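3.2 Equipment budget and purchase planning

We planned the purchases for the Plekaveck station before any task was fixed, and this shaped what we could afford. The arm was already on loan from Harnis, so the budget of 3,000 dollars had to cover fingers, cameras, mounts and a reserve for spare parts. Test objects and tape came out of the lab's general supplies and are left out of the totals.

Fingers were the hardest item to plan for. Ruppert and Fleltis both quoted for a soft ribbed type, and the prices were close. We chose Fleltis for its shorter delivery time — 17 days against a full month — and set aside 300 dollars for replacements. A worn finger stops all work at a station, so we treated spares as a running cost and put them in the first order.

We also priced one camera against two. A single fixed camera is cheaper and simpler to calibrate, but the hand can block its view of the object during a grasp. A wrist camera adds a mount, a longer cable and more setup time. We bought both and delayed the second set of lights to pay for it. Tape strips on the tabletop serve as position markers, which saved us the cost of a printed mat. Figure 2 gives the two views at the cup task.
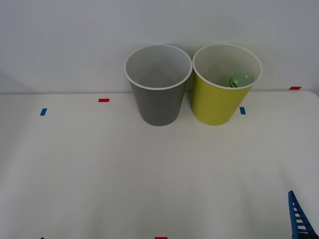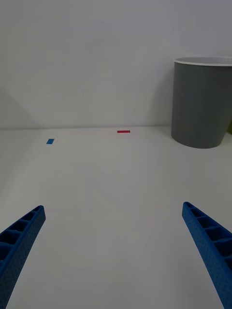

Figure 2. Cup task at the Plekaveck station, with blue gripper fingers and tape markers on a white tabletop. First: fixed camera. Second: wrist camera.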